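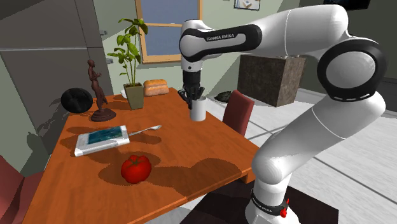 Figure 1. Household package, dining room: simulated arm with a mug held by the rim.

Home Syllabus Handouts Labs Office Hours

Ninstead College, Robotics for Practitioners
Handout: Reading a Product Sheet Without Falling in Love
Notes by Abdelilah El Fassi
2022-11-14

The product for this session is Drollel, a simulation kit sold by Virura. You get furnished rooms, a box of household objects, an arm that is already set up, and a set of tasks with scoring. The seat price for students is $99 per term. The department has paid for 4 seats on the machines in the Abou Zeid lab, so please do not buy your own in a burst of enthusiasm. Two people did in October and I now have to hear about it.

1. What is being sold

The sheet says 148 objects and 43 tasks. Read both numbers slowly. An object in Virura's sense is a mesh with a mass, a friction value and a collision shape. If the same bowl comes in two colors, ask whether you have been sold one bowl or two. A task is a starting layout, a goal test and a time limit. "Put the mug on the table" and "put the mug on the table, bread present" may both be on the list, and the bread is doing very little work there.

What you are really paying for is the time somebody spent making the rooms. Anyone who has built a test room from scratch knows the feeling of spending an afternoon on a chair. The rooms in Drollel are decent. They have rugs, cabinets, a view out of the window that goes no farther than it needs to, and enough clutter on the table to get in the way of an arm. I count that as a feature. A table with one cube in the middle of it has launched a great many papers and cleared very few dinner tables.

2. Words on the sheet, and what to ask about them

"Photorealistic." Compared with what photo? Figure 1 is good enough for planning work and for many camera tests. The mug casts a soft shadow on the wood and the tomato a dark one. Whether a vision model trained on such shadows will cope with your kitchen at dusk is a separate question, and the sheet does not take it up.

"Physics-accurate." Accurate to what tolerance, for which contacts? Rigid things resting on rigid things usually go well. Thin edges, soft things and anything that slides while being squeezed go less well. Bread is the traditional embarrassment. Ask whether the loaf deforms when you press on it. In Drollel it does not, and you may build a house with it.

"Ready for your robot." It is ready for the robot in the package. The arm in the dining room has FRANKA EMIKA lettered on it and a two-fingered gripper. If yours has a suction cup, you will be reading the import guide, which is a long document written by somebody in a hurry.

"Realistic clutter." Fair enough, with a caution. Look at what shares the table with the mug: a tomato, a tablet, a spoon, a loaf, a plant, a bronze figurine. Somebody's household, perhaps. Clutter picked from a catalog tends to be widely assorted and politely spaced. Clutter in a real home is six of the same thing in a heap with a phone charger through it. Ask how the layouts are generated, and whether you can change the spacing. (You can. The setting is under Layout, Advanced, and is called "jitter" for reasons known to Virura.)

3. The rim grasp

Most of you will begin with the mug, so some notes.

A mug can be taken by the body, by the handle if it has one you can reach, or by the rim. From overhead, with two fingers, the rim is the usual choice: one finger goes inside, one stays outside, and the wall is pinched between them. It is forgiving about how the mug is turned. It is less forgiving about tilt, as the wall can swing between the fingertips like a sign outside a pub.

In simulation the trouble is the collision shape. To save computing time, many kits wrap objects in a simplified hull. Wrap a mug in a convex hull and you have a mug with a lid. The inner finger then has nowhere to go, and your arm will press down on thin air with great determination. Drollel ships its mugs with a hollow shape, and I would pay a fair part of the seat price for that alone. Check it anyway on every container you use. Turn on View, Collision, and look inside.

Second point: where is the arm? In the dining room the base stands on the rug beside the table, so it has to come up and over to get at anything. Far-side targets use up reach, and tall objects sit in the way of lazy paths. If your planner runs straight lines at table height, it will meet the figurine sooner or later. The figurine is heavier than you expect.

4. What the kit does not include

No support for two arms in the student license.
No liquids. Your mug will always be served empty.
No people walking through the room, which flatters every planner ever written.
No record of failed grasps unless you switch logging on before the run. The default is off. I have complained.

5. Verdict, for what it is worth

Worth the money for a course. For a company I would want a trial month and a look at the object list before anyone signs. The rooms save real time, the scoring is plain and can be read in a text editor, and the help desk answered my two questions, one of them correctly. The marketing sheet oversells the physics, in the ordinary way that sheets do.

6. To do before the lab

Read the product sheet with a pencil. Mark each claim as checked, checkable or hopeless.

Pick one claim you marked checkable and write down the test you would run in the dining room. Name the object, the starting layout, the number of runs and what would change your mind. One page. "I would see if it works" has been submitted before and did not do well.

Open the mug in collision view and bring a sketch of its shape. A bad sketch is fine.

Seats in the Abou Zeid lab are first come, first served. Log out when you leave, or the license stays with your machine overnight and the next group gets to admire the login screen.

Contact: A. El Fassi, Ninstead College | © 2022 Ninstead College | Back to top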